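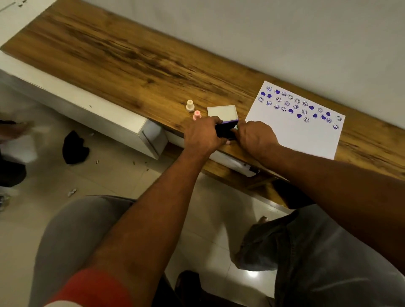
Tatu Mrema wanted to know why the stamping task has no fixed layout, and whether a grid drawn on the paper would give the model a cleaner target. The question came in after the last issue and was put in one line: if every sheet comes out different, what is the system supposed to copy?

The short reply is that it copies the action and leaves the layout alone. The longer reply takes up most of this item.

Stamping Task: Collection Notes and Labeling Changes
September
By Liudmyla Holovko

Stamping is one of 12 tabletop tasks in the Wanano set. Each task is recorded from head height, with both hands working and no script beyond a one-line instruction. For this task the instruction reads: "Stamp the paper until told to stop. Change stamps when you like." Participants sit, stand or kneel as the furniture allows. The first version of the instruction specified the order of stamps and the spacing between prints. It was dropped after the pilot at Dendham, where people paused before every print to check their spacing and the recordings filled up with hesitation.

A grid was tested in the same pilot. It produced straight rows and a narrow range of wrist angles. A policy trained on the grid sheets did well on grid sheets and poorly on blank paper, where it tended to hover without committing to a spot. Loose rows give more variety in reach, in the angle of the forearm and in how the free hand is used. Some prints overlap. Some are faint. Both are kept.

A single stamping cycle is split into five segments:

1. Grasp. The stamp is taken from the work surface or is already in the hand.
2. Ink. The stamp goes to the pad, with one press or several.
3. Transfer. The stamp travels from pad to paper.
4. Press. The face meets the paper and load is applied.
5. Release. The face leaves the paper, and the stamp is either kept in the hand or put down.

Ink and Press look alike from above. In both, the fingers close over the stamp, the hand moves down and the face is hidden. Early labelers confused the two in short clips where neither the pad nor the paper was fully in view. The current rule is that no segment shorter than 12 frames is labeled without opening the footage on either side of it.

The second change concerns the free hand. Until this month it carried one label, "support," for the whole cycle. Zulmira Moreira reviewed 94 cycles and argued that the label hid two separate behaviors. During Ink, the free hand often holds the pad in place. During Press, it holds the sheet, and sometimes a finger is extended toward the prints already made. The two call for different contact points and different force, and a robot that learns them as one tends to rest its second gripper halfway between pad and paper, holding neither. The label is now split into "steady pad" and "steady sheet," with "idle" for anything else. Pointing is not labeled separately. It may be later. 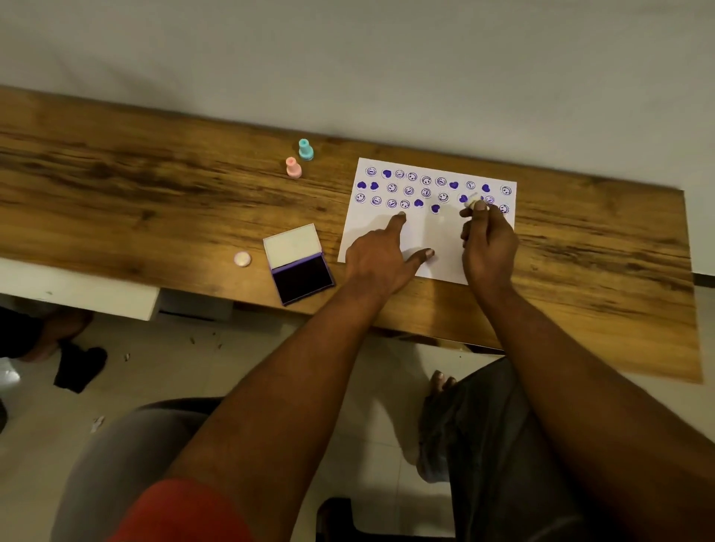

Reading time: 4 min

The Press segment remains the hardest to annotate. Contact cannot be read directly from video at this angle, as the stamp body covers the print until the hand lifts. Labelers mark the first frame in which downward motion stops and the last frame before upward motion begins. The gap between two labelers on the same clip was wide at first. Bảo Triệu wrote a one-page guide with paired clips, and agreement improved enough for the task to move out of review. The guide is in the shared folder under Tinico, the name of the labeling tool, and should be read before any new batch is opened.

Print quality is scored apart from motion. A print is rated clear, faint or smeared from the last frame in which it is unobstructed. The stamp type is noted where it can be told from the print: smiley face or heart. Expression on the smiley faces is not recorded. The prints are small, and at the stored resolution labelers disagreed on winks and grins too often for the field to be of use.

A few points on setup, for sites joining the next round:

— Leave ordinary surroundings as they are. Other people may be partly in view. Faces are checked before release.
— Stamps may stand anywhere within reach. Do not line them up between takes.
— The pad lid may be open on its hinge or laid flat. Record which in the notes.
— Use plain white paper. Start a new sheet at the participant's choice; half-used sheets are fine.
— Do not correct a participant's grip.

The last point was raised by Rodrigo Matos, who found that coached participants shifted to a full-hand grip they did not use on their own. The pinch is more common among people left alone, and it is harder for the model. Coached takes from the first week have been moved to a side folder and will not be used for training.

The target for the stamping task is 500 cycles per site. Kereama has 40 left to record and expects to close on Friday. Sites that have finished should hold their raw footage until the segment labels have been merged, then send the notes files only.

Back to the question of the grid: a small set with marked targets will be recorded later for testing — the aim there is to measure placement error, which loose rows do not allow. It will be kept out of training. Sites willing to take it on can reply to this newsletter with the number of participants they have available.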